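Bottles at Aasen

Helge Vik had been throwing bottles into bins for most of his working life, and on Wed 2 January he came in to find that two arms had been bolted to a table in the old packing room.

The depot at Aasen took empties from the shops in Gradumard and the villages up the valley. The good ones went down the belt by themselves. The rest, the crushed ones and the sticky ones and anything with an unfamiliar label, came to Helge in a cage on wheels. He picked each one up, looked at it and threw it. On the Friday before Christmas he had done 664 before his dinner. He knew the number because the woman from Drilden had stood next to him with a clicker.

She was back now, in a thick jumper, with a laptop on a stool. Her name was on her badge but the badge had turned round.

"They're from Banda," she said. "The arms. We write what goes in them."

"What do they do?"

"They put bottles in a bin."

Helge looked at the table. It had pale walls round it on three sides, and there was a green bin in the middle you could have kept a kitchen's rubbish in. Purple cables went up and over the arms in loops.

"It's a small bin," he said.

"It's a small test."

He went and did his cage. When he came back for his coat the left arm was holding a bottle in the air above the bin. It held it there for as long as it took him to find both gloves. Then it opened its fingers and the bottle dropped, hit the rim and went on the floor.

"Does that count?" said Helge.

"No," she said, and typed something.

He picked up the bottle and put it back on the table for her. She asked him, quite politely, to put it down any old how, on its side, pointing wherever it liked. He had set it standing up. He laid it over and it rolled a bit and stopped.

After that he looked in at every break. He told his wife about it in the evenings and she asked whether he was worried. He said he didn't think so. He said it was like watching his brother's lad learn to lay a table, except that the lad had got the hang of it by teatime.

The arms were bad at clear bottles. Helge wouldn't have guessed that. An orange one they would go to straight away, but a clear one with no label they seemed to lose against the white. The fingers would come down beside it and close on nothing, and then the arm would lift up and carry the nothing across to the bin and let go of it, very carefully.

"It thinks it's got one," he said.

"It doesn't know it hasn't," said the woman from Drilden. She was eating a boiled egg.

"You can feel it, though. When you've not got one."

"You can."

He thought about that on the way back to the cage. He tried picking up a few with his eyes shut. He could tell a full cap from a loose one, and he could tell which end was which, and he dropped only one, and the foreman asked him if he was feeling all right.

By the end of the second week they had got better. The squashed ones still gave trouble. If two bottles were lying close together the arm would take hold of one and nudge the other, and then the other wasn't where it had been and the whole thing stopped and had a think. Helge would have swept up both with one hand. He said so. She said that both with one hand was a long way off.

"How long?"

"I don't know. I'd tell you if I did."

He liked her for that. The man who had come about the belt, years ago, had known how long everything would be.

The manager wanted a figure. So they ran the arms for 5 days, mornings and afternoons, and Helge was taken off the cage for part of each shift to lay the bottles out and tip the bin when it was full. He put them down crooked. He put them behind the bin and hard up against it, and when he was in a good mood he left one out on its own in the open.

The arms did 647 in the week. That was with the misses taken off. The manager read it out in the canteen with the door open, and then he read out Helge's 664, and somebody at the back asked if that was for a week as well.

"A morning," said the manager.

There was some noise then. Helge went red and looked at his sandwich. The woman from Drilden was at the next table and he didn't want to look over, but when he did she was writing the two numbers on the back of her hand.

"It was nearly 600 misses," she told him later, in the packing room. "I'll put that in as well. They like to have it."

"And they'll still pay you?"

"Until April."

She had printed two pictures for the wall by the kettle, where the rota used to be, and Helge found the drawing pins for her.

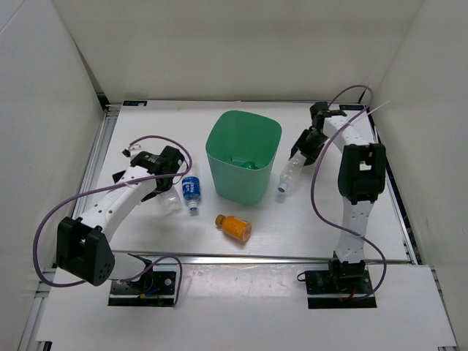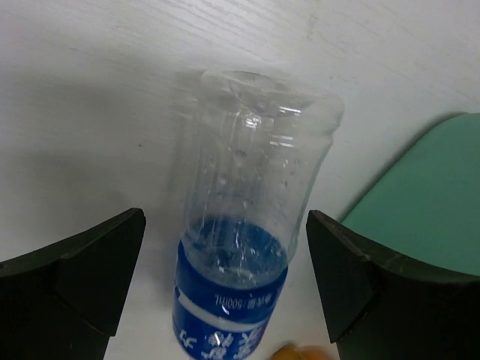 The bottle table at Aasen. The first picture shows both arms at work round the green bin; the second is the close one, blue label between the fingers.

He stood in front of them while the kettle boiled. He had handled that kind of bottle more times than he could say and he had never looked at the bottom of one for so long.

"Which way up is the writing?" he said.

"Upside down. It doesn't mind."

Through the wall the belt started up for the afternoon. She sat on her stool and pulled the laptop on to her knees. Helge drank half his tea, put the mug on the shelf, and laid out four more bottles before he went back to the cage. He left the clear one till last, and put it well away from the others.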